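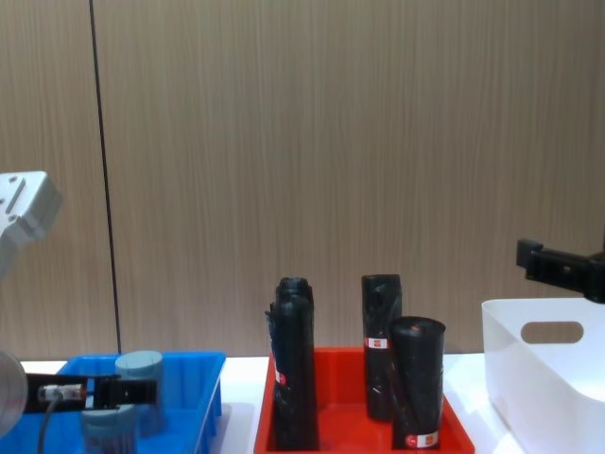 Trevo 双臂分拣控制软件
产品编号：3554
所属系列：Irent 桌面操作
当前版本：3

产品概述
Trevo 是一套运行于工控机的双臂控制与任务规划软件，用于料盘、周转箱之间的短距离搬运与归类。软件由感知、规划、执行、记录四个模块组成，各模块以独立进程运行，通过本地消息总线交换数据。单个控制节点最多管理 2 条机械臂，两臂共用一个世界模型和一套时钟。

感知模块
输入为深度图与彩色图，输出为物体位姿、外接几何体及置信度。对直立的卷状、柱状物体采用轴线拟合，轴线方向与顶面高度分别给出误差范围。黑色塑料薄膜类物体表面反光强，深度图易出现空洞，模块提供“暗色高光”预设：先由彩色图提取轮廓，再以料盘底面为参考平面补全高度。物体相互遮挡时，被遮挡者标记为“部分可见”，默认不进入抓取队列，可在任务文件中改写。
容器单独建模。浅盘按底面和边沿高度描述，深箱另需填写开口尺寸及壁厚。箱壁带提手孔的，应在模型中关闭“孔洞穿行”选项，避免规划器将孔视为可通过空间。

规划模块
抓取候选按夹爪开度、接近方向、与相邻物体的间隙三项评分。间隙不足时依次尝试：更换接近方向、调整抓取高度、将目标顺延至队列末尾。
双臂轨迹在同一时间轴上求解，冲突区域以占用锁管理。两臂分别停留在不同容器上方时互不加锁；任一臂进入中间容器，另一臂的轨迹即按新的占用状态重新校验。放置点高于箱沿的，规划器自动插入垂直下降段，下降段内禁止横向修正。

执行模块
支持位置控制与阻抗控制，切换点在任务文件中声明。夹爪闭合后读取开度反馈，与物体标称直径比对，偏差超限即判为空抓。同一目标连续空抓 3 次后跳过，写入异常记录，队列继续。
暂停指令在当前轨迹点生效，恢复时重新执行感知，不沿用暂停前的位姿。
软件内的停止功能不能替代硬件急停回路。

记录模块
关节状态、夹爪开度、图像、规划结果使用统一时间戳写入。记录文件可在 Opoku 回放工具中逐步查看，支持将任一时刻的世界模型导出为规划测试用例。回放不需要连接机械臂，也不占用控制授权。

任务文件格式
任务文件为纯文本，分为容器、物体、规则三段。规则段示例：
来源 = 中盘
物体 = 袋卷
目标 = 右箱
执行臂 = 右
接近方向 = 竖直
部分可见 = 跳过
名称区分大小写。未声明的容器视为障碍物。

安装与标定
首次部署须完成手眼标定、双臂基座互标、台面平面标定。更换夹爪或移动相机后，手眼标定须重做；仅移动容器时，执行“容器重定位”即可。标定结果带校验值，校验不符时执行模块拒绝上电。

供货内容
控制软件安装包、节点授权文件、Opoku 回放工具、标定板图样、任务文件参考手册。
机械臂、夹爪、相机、工控机及容器不在供货范围内。

授权与升级
授权按控制节点计算，与机械臂品牌无关。版本 2 的任务文件可直接导入，导入时“抓取优先级”字段转换为评分权重，转换结果须人工确认。版本 2 的标定文件不兼容。
每年 9 月发布维护更新，授权有效期内免费下载。

供货地点：Vestodport 仓库
询价时请注明产品编号、节点数量及夹爪型号。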